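Progress Report to the Figueiredo Fund
Tornenetti Furniture Reuse and Repair
Reporting period: second half of the grant, ending March
Prepared by Juwita Ginting, project lead

1. Where we are

The grant was made to set up a repair workshop in Lorunau that takes in used household furniture, fixes it, and passes it on to households that need it. The workshop has been running for the whole of this period. We planned to rehouse 1000 pieces of furniture by the end of the grant. The total now stands at 1055, counting only pieces that went out of the door and were signed for.

Chairs make up the largest share of that number, with 400 delivered. Tables are next, followed by chests of drawers and bookcases. Bed frames have been slower than we wanted, for reasons given in section 3.

We have reached 200 households. The target in the original application was higher, and we want to be clear about that. Most households asked for more pieces than we had assumed. A family moving into an unfurnished apartment usually needs a table, seating for everyone, and somewhere to put clothes, and we decided early in the period to fill whole requests where we could. The fund's program officer agreed to this by phone and we have kept to it.

2. The workshop

The building on the Latance side of town is working out. The roof repair was finished by the landlord at the landlord's cost. The loading door still sticks in cold weather and two people are needed to open it in the morning.

The second workbench was delivered and is in daily use. We bought clamps, a second drill press and a used dust extractor. The extractor needed a new motor, which put that line over budget. The overspend was covered by underspending on van rental, and the details are in the attached budget sheet.

Work is now split into three stations. Items are checked and tagged at the first, glued and clamped at the second, and sanded and finished at the third. Before this change, one person followed each item all the way through, and pieces sat on the floor for days waiting for glue to cure. The current setup leaves more floor clear and makes it easier to see what is stuck.

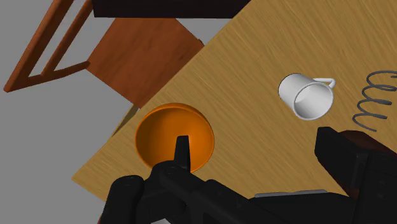 Loose joints remain the most common fault we see in seating. Most can be taken apart, cleaned and glued again in a single shift, then left in clamps overnight. Broken rails take longer. We keep a rack of salvaged hardwood for these and cut replacements to fit. Pieces that have been repaired before with screws or metal brackets are the hardest, and we turn down more of them now than we did at the start.

Finishing is kept simple. We sand only where needed, use a water-based clear coat, and do not strip old stain unless it is coming off by itself. Households have not complained about mixed colors. A few have asked for matching sets, and we fill those requests when the stock allows.

3. Problems

Bed frames. Many arrive without slats or with bolts missing. We now ask donors to tape hardware to the headboard, and the collection crew checks for it before loading. This has helped, but there is a backlog of incomplete frames along the back wall. We plan to buy bolts in bulk and cut slats ourselves.

Collections. The van was off the road for most of one month with a gearbox fault. We rented a replacement for the larger pickups and put off the rest. A number of donors gave their furniture elsewhere in the meantime. The van is back in service and the mechanic expects it to last through next winter.

Staffing. The assistant repairer left for a full-time job with a cabinet shop. We were sorry to lose her, and it took longer than expected to fill the post. The new assistant has a background in boat building and needed little training on the tools, though he did need time to learn how we record items.

Records. The tagging system described in our last report was too detailed. Staff were skipping fields or filling them in at the end of the day from memory. We cut the form down to item type, fault, date in and date out. The figures for the early part of the grant have been checked against delivery slips and corrected.

4. Training

The evening repair class ran twice, from 6 to 8:30 p.m. Both courses filled. Participants bring one item from home and work on it over the course. Several asked for a follow-up class on seat weaving. We do not have an instructor for that yet and are asking the technical college whether it can suggest someone.

5. Next steps

For the remaining weeks of the grant we will clear the bed frame backlog, fix the loading door, and finish the written repair guides for the three stations. The guides for gluing and finishing are in draft.

We will send the final accounts once the last van invoice is paid. We would also like to talk with the fund about the balance on the training line, which is unspent, and whether it can be moved to lumber and hardware. A short request with prices is attached to this report.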